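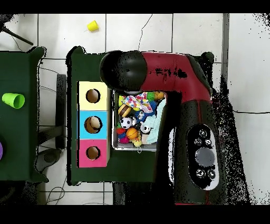
How do I find out who styled an old car when the company is long gone?

rustbeltdory
08/11/2023
I inherited a Gestov Feltura two-door from my uncle and I'd love to know who drew the body. The badge on the cowl says Bozsik, but I've read that Bozsik only built the bodies and bought the drawings from somebody else. The car has the low roof and the little kicked-up fender at the back, if that helps anybody. Body plate number is 207. Where would you start looking?

tailfin_tess
Start with the body plate and the drawing number that goes with it. The number stamped on the plate is the body number, and Bozsik kept a build ledger that matches each body number to a drawing number. The drawings themselves were initialed in the lower right corner by whoever did the styling, so once you have the drawing number you're most of the way there.

The ledger ended up at the library in Ternent, where the body shop was. It's not online (I wish!) but they'll look up one entry for you if you write and give them the body number and a clear photo of the plate. I did this for my own four-door in October of last year and heard back in 8 days. They sent a scan of the ledger line and a scan of the drawing, and there were the initials, plus a note in pencil about changing the door handles. I may have yelled a little.

A couple of things I learned the slow way. Clean the plate gently before you take your photo – plain dish soap and a soft toothbrush. Mine had been painted over twice and I was tempted to go at it with a wire wheel. Please don't, the stamping is shallow and you'll lose the last digit. Also look for a second number chalked or penciled on the back of the rear seat panel. On mine it matched the plate, but I've talked to a guy whose didn't, and his car had been rebodied after a wreck.

As for Bozsik only being the builder, that's partly right. The early Feltura bodies came from outside drawings. Later on they had a small styling room of their own, up over the trim shop, with a couple of people in it doing clay models and color sketches. I'd guess your low-roof car is from that later bunch, but I'm going from memory and the drawing will tell you for certain.

chromeandcoffee
my dad had one of these in green. beautiful car, awful heater. he always said the same fella did all of them but he also said the trunk leak was a feature so I wouldn't put money on it. try the owners club?

old_gasket
Tess has covered the ledger so I'll add what to do with the initials once you've got them, as I got stuck on that part for most of a year.

The initials on the drawing can belong to the stylist or to the draftsman who traced the thing for the shop floor. Two sets means the first is usually the stylist. One set and you can't really tell, and you'll need something else to back it up. I had good luck with the old art school yearbooks and alumni newsletters. A lot of the people who ended up in car styling started out in advertising art or drawing shoes and refrigerators for catalogs, and their schools loved to brag on them. I found my man in a 7 line paragraph between a wedding and a notice about parking. It said he'd gone to work on "motor bodies" in Ternent and that was enough for me to match the initials.

The other place is the sales brochures. Gestov almost never credited a stylist in print, but the brochure for the low-roof car had a signed painting on the cover, and people have assumed ever since that the painter designed the car. He didn't, as far as I can find. He painted the brochure. You'll see his name attached to the Feltura all over the place, so be careful with anything that doesn't say where it got the information.

If you're tempted to pay one of the mail-in heritage report outfits, I paid $100 for mine and got back three pages of general company history and a photocopy of the brochure. Pretty folder, though. The library charged me for postage.

One question for you: does your car have the split rear window or the one-piece? They changed the drawing when they changed the glass, and a different person may have done the later version. Put it in your letter to the library and ask if there's more than one drawing filed under your number.

rustbeltdory
One-piece window! Thank you both so much. I got the plate cleaned up and it does say 207, and there's some pencil on the back of the seat panel too but I can only read the 2. Letter goes out Monday with the photos.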